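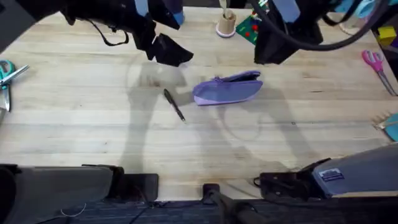

May
By Daiane Magalhães

Search Home & Desk Go

The pencil case has outlasted most of the objects it was designed to carry. Sillier, the stationery maker based in Stornow, still produces 1,000 of them each week, and its buyers are increasingly adults. The preferred form remains the soft pouch with a zipper along the upper rim, as on the purple one with a lilac panel along its lower edge, which lies on its side near a slim black pen. Scissors with teal plastic handles are a common companion on the worktable.

Obadia Rotich, head of design at Sillier, advises owners to empty the pouch every Monday and return only what was used in the previous week. "Most people carry 22 items and need 15," he said. Pens should be stored capped or retracted - ink stains on a lining seldom wash out.

The company's Mollel line, introduced this spring, has a wider opening and a washable lining.

We use cookies to improve your visit. Accept / Manage settings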